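Do odd chopsticks need sorting?

Every tidying page says to pair them by pattern and bin the strays. I doubt it. Mine go on a cloth first, the flowery red ones beside anything plain, and I match by length before I look at paint.
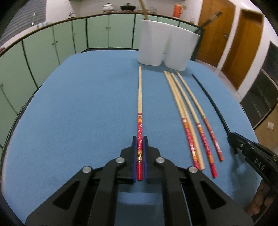
Glória Mendes disagrees: two patterns in one hand put her off her noodles, and she would bin the plain one.

Fair enough, but a plain stick still stirs a jar. The Conico rack has 19 slots and I can't see the point — a mug does it.
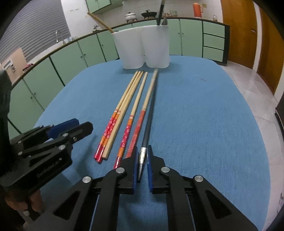
Skip the oiling too, at least on painted ends.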